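Surnberg–Lornari gas link: your questions
Last changed 14 November 2018

Who will own the pipeline?
Kodero owns the part up to the border, and Uçar owns the rest. Both firms pay for their own part.
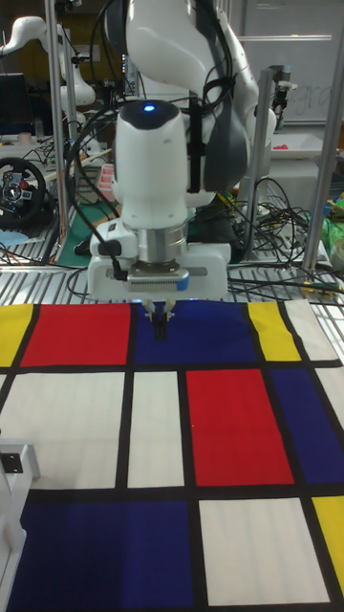 White arm above a patterned cloth

Will my gas bill become lower?
We cannot promise this. The price depends on the yearly contract, and the next one is signed in June. 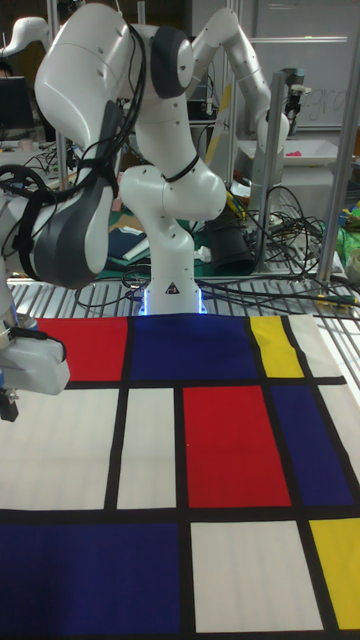 The pipe lies underground for the whole route, so you will see only the marker posts. There are 12 of them between Surnberg and the river. Every post has a warning triangle in black and yellow, like the small one on the front of the white base, but much larger. Please do not dig near a post before you have called us.
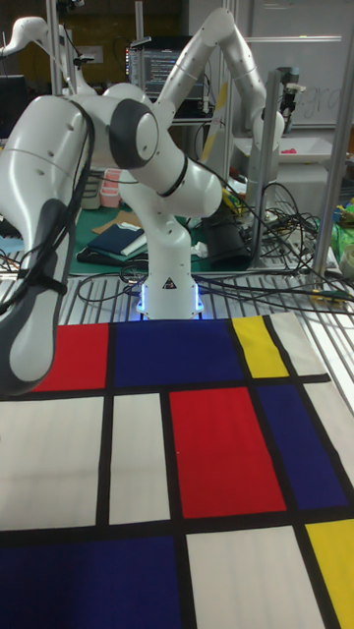

Can the supply be stopped for political reasons?
The treaty allows a stop only after three months of written notice. Lornari asked for a longer time — this was refused. In the meantime the store at Surnberg 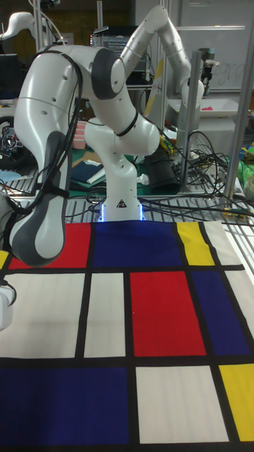

must always hold enough gas for seven weeks of normal winter use.

Where can I send a complaint?
Write to Thierry Langlois, Box 2091, Surnberg. Letters in both languages are accepted.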